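4.2 Rules for tasks with personal objects

The general rules of Section 4.1 were written for kitchen and cleaning tasks, where a mistake usually costs a cup or some minutes of work. During the pilot phase at the Hellau site we found that they are not sufficient for small objects which people depend on every day, such as keys, cards and medicine boxes. We therefore added a second group of rules, which we call the Hetach rules after the project in which they were first used. They were applied in all 37 sessions reported in this paper.

The first rule concerns the approach. The gripper must stop before the object, with the fingers still free of it, and the operator must confirm the target from the wrist view. The confirmation is given by voice and is written in the session log. An approach without confirmation is counted as a breach, also when the grasp is later successful. In the pilot phase we allowed the operator to confirm during the movement, but the log then became difficult to read, and two raters did not agree on what had been confirmed.

The second rule concerns hanging objects. A bundle of keys has no fixed shape, and its lowest part may swing when any other part is touched. The operator should choose one rigid part of the bundle as the contact point and name it before closing the fingers. Fobs are preferred to key blades, which are thin and reflect the light. Cords and loops are not permitted as contact points, as they can be pulled tight around the hook while the load remains in place. Figure 3 gives a wrist view of a key bundle hanging on a rack with two trays.
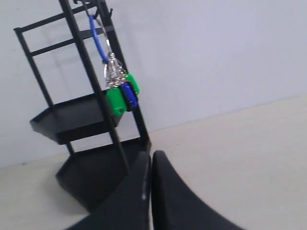 Figure 3. Wrist view of a hanging key bundle with a green fob and a blue lanyard. The gripper fingers are in the foreground, in front of the lower tray.

The third rule concerns the furniture itself. Light racks can move or fall if the gripper pushes against a rail or the rim of a tray. Before each session the rack is pushed by hand at the height of the highest hook, and it is not used if any foot leaves the floor. In the session, contact with the rack is permitted only at low speed, and the operator must withdraw the arm by the same path by which it came. We considered a fixed force limit instead, as in the Cluvley guideline, but the sensors on our arm are not precise enough at low loads to make such a limit meaningful.

The fourth rule is about privacy. The shape of a key can in principle be copied from a sharp picture, and a fob may carry a name or number. Owners must agree in writing before their keys are used, and recordings are deleted after 30 days unless the owner has signed for longer storage. Pictures chosen for publication are checked by a second person for readable text. Some sites, among them Ragab, decided to use only retired keys — this is the simplest solution and we recommend it where it is possible.

Of all breaches in the log, 13 were against the first rule, more than against the other three rules together. Most of them happened in the last part of a session. We come back to this point in Section 5, where we discuss the length of sessions and the question of whether confirmation should be enforced by the software.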